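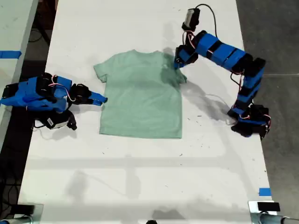

Unit 2: Folding a T-Shirt

Evaristo Carbone
Household Practice, Oltirmont Evening School
Last updated: October 2019

Everyone enrolled in this unit already believes they can fold a T-shirt. Please bring the belief with you, along with one short-sleeved shirt, laundered within living memory.

Lay it out first. The shirt goes face-up, collar away from you, hem straight across. Most of the trouble in last term's practical began before anybody had folded anything. Smooth from the middle outward with the flat of the hand. A few wrinkles will survive this and you may let them live.

Then the sleeves. A sleeve that is tucked or bunched at the shoulder will be preserved faithfully inside the fold, like a fly in amber, and will reappear when you put the shirt on for something important. Look at both shoulders. Take hold of the cloth near the seam, draw it out sideways, let go, and look again. The green shirt at the top of this handout has its left sleeve out and its right one partly folded in, so it is the right shoulder that needs your attention.

The Drorance fold (the one we grade):

1. Bring one side in toward the center, sleeve included.
2. Turn the sleeve back on itself so it doesn't poke out past the new edge.
3. Do the same on the other side. The two sides should meet or nearly meet. We don't use a ruler.
4. Hem up to just below the collar.
5. Fold in half once more and turn it over.

The Chu fold uses a pinch and a cross of the arms, takes far less time, and is what you will want to show people at parties. It is worth 40 points fewer. Learn the other one first.

On tables: a long, plain, pale one is best. Scuffs don't matter. Beds are not tables, whatever you do at home.

Homework: fold the same shirt every evening until we meet in November. Write down which step annoyed you. "All of them" was a popular answer last year and received no credit.

Reading: Tellik, Cloth at Rest, pp. 81 to 152. It is mostly about napkins, but the part on corners is good.

Shares: 2 | Comments: 0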